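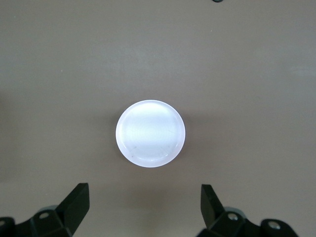 February
By the Posau group, Stotden

Posau project report, section two onward (section one was the proposal and it's already graded so not repeating it)

What we were trying to find out: can a person see marks on a pale object on a pale table, in the Osarach room, with the lights the way they normally are. And if not, what's the cheapest thing to change. The proposal also promised a part on eye strain. Dropped that. Not enough people and we had no good way to measure it.

Background, short. Most of what we read about work lighting is about brightness. How much light lands on the desk. There is a lot less on direction, at least that we could get through the library without paying. But anybody who has looked for a scratch on a phone screen knows you tilt the thing until the light catches it. So our guess going in was that direction would matter more than amount. We wrote that down before starting so we couldn't cheat later.

The room

Osarach is a plain room. Beige walls. The tabletop we worked on is gray-beige, smooth, matte, pretty much the worst surface for a white object if you want contrast, which made it the best surface for us. We thought about putting black paper down and then decided that was a different project. People who work in there don't put black paper down.

Matte turned out to be a help in one way. A shiny top gives you a reflection of the lamp and then your eye goes to that. On this top you get a soft blurry shadow beside the object and that's it. The shadow is useful, it tells you where the edge stops. Several people said they looked at the shadow first and the object second.

Objects

White or whitish round pieces, flat, small enough to pick up with two fingers. Some cloudy, some solid white. Some had specks and scuffs already and we left them alone. Others we scratched ourselves with a key. The scratched ones are NOT equal to each other, we know, it's hard to scratch two things the same. We should of used a jig. Noted for next time.

Cloudy plastic is a pain by the way. Light goes into it some and comes back out and the whole face looks brighter than it should, and a faint scratch just drowns. Solid white was easier in every condition we tried.

Method

Each person sat down, got a piece on the table in front of them, and said "mark" or "no mark". No touching the first time through. Second time through they could pick it up and tilt. We wrote down the answer and how long it took, with a phone stopwatch, so don't trust the decimals.

10 people. All students, all from Stotden, all people we could get with free coffee. Nobody got told which pieces were scratched. One person figured out we were putting the scratched ones down slower, so after that we had the pieces placed before the person sat down.

Conditions:

Room as normal.
Room as normal plus desk lamp from above.
Room as normal plus desk lamp low from the side.

The desk lamp is from Sarpong, the plain one, borrowed. The meter was borrowed too. We set the lamp so the meter read 1,000 lux at the object from above and then 1,000 lux again from the side, same reading on purpose, so the only change is where it comes from. This took most of the first afternoon. The side one kept drifting when the table got bumped.

We did not control daylight properly. Blinds down, that's all. Runs were after 4 pm mostly. A couple were earlier and we kept them in because losing them would have left us with too little to write up.

Results

Normal room light: bad. People missed faint scratches on the cloudy pieces more often than they caught them. Dark specks were fine, everybody saw dark specks. It's the scratches without color in them that go missing.

Lamp from above: a bit faster, not more correct. This surprised us. More light and the white just got whiter. Two people complained it was hard to look at.

Lamp from the side: clearly better. Faint scratches showed up as little lines, and any raised rim got a darker side to it so the shape made sense. Times went up slightly though. We think because there was now more to look at. People were finding dust and calling it a mark. Counted those as wrong, which is maybe unfair to them.

Tilting by hand beat all of it. With tilting allowed the lamp hardly mattered. So if you can pick the thing up, pick it up. The lamp only earns its spot for things that have to stay flat on the table.

Color of the light

This wasn't in the plan. While setting up we noticed that the pieces didn't look the same white from one spot to the next. Kind of lavender in one place, warmer in another. The tabletop did it as well. For marks this probably doesn't matter. For matching two whites it would matter a lot, and somebody in the print course told us they'd never judge a proof in there.

The round light on the wall is one we got interested in. White, thin rim, off-white in the middle when it's on, and it puts a soft pinkish patch on the beige around it. We tried to get a color reading off the wall and the meter doesn't do color. So all we have is our eyes, and eyes adjust, so what we have is not much.

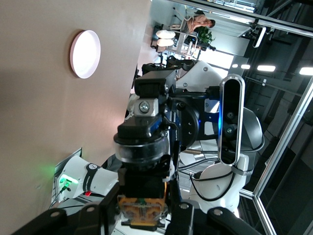

A comment came back on our draft that the light is probably not pink at all, the wall is doing it, beige paint bounces back the warm part and eats the rest, and we should hold a sheet of white printer paper against the wall next to it before writing one more word about color. Same comment said a phone would make its own guess at white anyway so don't use photos as proof.

Fair. We did the paper thing quickly, the evening before handing in. Paper looked less pink than the wall, still not neutral to us. So part wall, part light, maybe. One try, one sheet of paper, not a result. Putting it in because it was asked for.

Problems

Too few people. Scratches not matched. Daylight. The stopwatch. Also the order, we ran normal first, then above, then side, for everyone, so by the side condition they'd had practice. That is the biggest one and we only saw it when typing up the table. It could explain some of the improvement. It can't explain all of it we don't think, because the above condition came second and didn't get more correct. But a proper version would shuffle the order.

There was also a questionnaire at the end, 5 questions, and question three was worded so badly that half the answers are about the coffee. Left out.

What we'd change in the room

Get a lamp that clamps on and bends down low. Put it on the left for right-handed people so the hand doesn't shade the piece. Leave the wall light how it is, it's fine for walking around and finding your bag. Don't buy a brighter one. If the department wants to spend money the tabletop is a better place for it, a mid-gray or dark mat that rolls out when needed and goes away after.

We priced a mat at Sarpong and then lost the page, will add to the appendix.

Still to do

Reshuffled order with new people. Cloudy pieces only, as that's where the trouble was. A low lamp on both sides at once, which one of us thinks will cancel out the shadows and ruin it and the other one thinks will be great. Return the meter.

Appendix A is the raw times. Appendix B is the scratch photos, some are blurry sorry, the ones marked R are retakes.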